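4. Work at the refurbishing cell

4.1 Task and setting

The study was carried out at the Kenon site, where used office computers are opened, checked and fitted with replacement parts. Before August, technicians did all of this by hand at standing benches. The cell now takes over the handling of small parts inside the case, while a technician opens the computer, places it on the bench and decides whether it goes on to sale or to parts recovery. The layout, with the fixture plate beside the opened tower, is shown in Figure 3a.
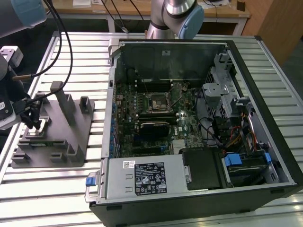
Mofokeng objected to the word "handling" in an early draft of this section, saying that it hides the part of the job technicians care about most, which is knowing by feel when a part has seated. We kept the term for the log categories but treated seating as a separate step in the interviews.

4.2 Changes in the technicians' work

We logged 236 work orders at the cell and compared them with 194 orders done at the manual benches. Technicians at the cell spent less time bent over a case and more time watching, resetting and sorting. Several described the waiting as the hardest thing to get used to. Memory work came up often in the interviews, in part because the slots sit close together and the order in which they are filled matters (Figure 3b).

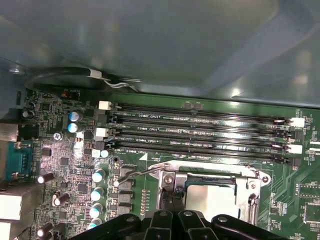 Did the technicians lose control over the pace of their work? To some extent they did: the cell sets the pace during a work order, but the technician still chooses when the next one starts.

Of the orders logged at the cell, 98 included at least one stop called by the technician. Most stops were short. The Galley scheduling tool recorded them as idle time, and this caused friction until the shift leads agreed to code them as inspection. Technicians then called stops more freely. Pay grades did not change during the study, although the new tasks were not covered by the old job descriptions. 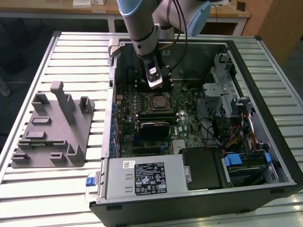

Figure 3c. Robot arm over an open tower, with the fixture plate on the left.

Training for the cell took 2 shifts per person and was given by the Plitier integration team. Technicians asked for more practice in recovering from a failed grasp, a topic the training covered only in writing. We return to this point in Section 5.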